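스토스티츠 (주방 로봇 프로젝트)

스토스티츠(Stostitz)는 공동 작업장 플리르함의 회원 헤드비그 순드크비스트와 크리스토프 아르츠가 시작한 자작 주방용 로봇 팔 프로젝트이다. 그릇을 집어 옮기는 동작을 목표로 하며, 제작에 앞서 시뮬레이션에서 동작을 시험한다. 소개문에는 '가정용 설거지 보조'라고 되어 있으나, 설거지에 해당하는 기능이 공개된 적은 없다.

개요

가상 주방은 대리석 상판의 아일랜드에 싱크대와 아치형 수전을 둔 구성이다. 흰색 팔이 상판 위로 뻗어 작은 흰 그릇에 접근한다.

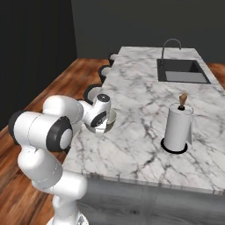 제작진은 2019년 3월 26일 공개한 기록에서 848회의 가상 시행을 마쳤다고 밝혔다. 성공의 기준은 적혀 있지 않다. 같은 작업장의 펜나 뮐더르는 그릇을 들어 올리기만 해도 성공으로 쳤는지, 내려놓는 것까지 포함했는지 물었으나 답변은 8월까지 올라오지 않았다.

파지 방식

두 손가락 사이에 그릇의 가장자리를 끼우는 방식을 쓴다. 빨간 접시처럼 테두리가 도드라진 식기도 시험 대상에 들어 있다.
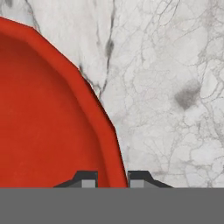 실물에서도 같은 방식이 통하는지는 확인되지 않았다. 물기나 세제가 묻은 표면의 마찰은 모형에 반영되지 않았고, 접시의 무게도 한 가지 값으로 고정되어 있다.

비용

부품비는 약 41유로로 표기되었다. 모터와 감속기가 빠진 금액이어서 총액으로 보기 어렵다.

같이 보기

테스트몬트
헤르만스 그리퍼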